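Coetzee Textiles @coetzeetextiles
Thread

1/ Coetzee Textiles will open its new shop and sample room at Pollgate on 2022-10-15. Doors open at 10 am. The details below are for trade customers and for members of the public who have asked about the move.

2/ The Pollgate premises replace our rooms on Grindano Street, which closed in June when the lease ended. All orders placed at Grindano Street have been transferred. Customers do not need to re-register or submit measurements a second time.

3/ The new shop shares its ground floor with Zinda, the jewellery and leather goods label. The two businesses have separate tills and separate returns policies. Purchases from Zinda cannot be exchanged at our counter, and gift cards are not valid across both.

4/ The interior was planned by Asif Afridi, who also designed the fittings at our former address. He has kept the long cutting table and the brass rail from Grindano Street. The rest of the furniture is new, and the two fitting rooms are larger than before, with one offering step-free access.

5/ "We wanted people to be able to take a length of cloth to the window and see it in daylight before they decide," Mr Afridi said. "That was difficult at the old shop after three in the afternoon, and impossible in winter."

6/ The opening stock includes 23 new cloths for autumn and winter, among them brushed cottons, wool flannels and a heavier linen for coats. Swatches are free of charge, up to six per visit. Trade customers may request a full set by writing to the sample room.

7/ Our ready-made range will also be on sale at Pollgate for the first time. It consists of shirts, loose trousers, an unlined jacket and a wrap coat. Sizes run from 6 to 24. Alterations to ready-made items take up to ten working days.

8/ The first 50 customers to place an order on opening day will receive a cotton garment bag. One bag per household, please. Bags cannot be reserved by telephone or held for collection.

9/ Parking at Pollgate is limited. The nearest bus stop is outside the library, a short walk from the shop. Deliveries should use the rear yard before 9 am, and drivers are asked not to wait in front of the Zinda window.

10/ The lighter cloths are intended for scarves, linings and soft drapes. They are sold by the half metre and should be washed on a cool setting before cutting. Please ask at the counter for the care leaflet.
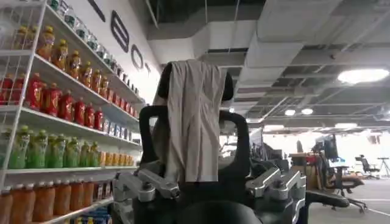
Thin fabric in light grey, hanging in loose folds.

11/ The archive, which holds 700 pattern cards, is not yet open to visitors. Cards are being unpacked and checked against the old register. Students and researchers who had appointments at Grindano Street have been contacted with new dates.

12/ Regular opening hours will be Tuesday to Saturday, 10 am to 5.30 pm. Fittings are by appointment only and may be booked at the counter or through our website.

13/ Questions about existing orders should be sent by direct message with the order number. Messages are answered within two working days. Please do not post order numbers or addresses in replies to this thread.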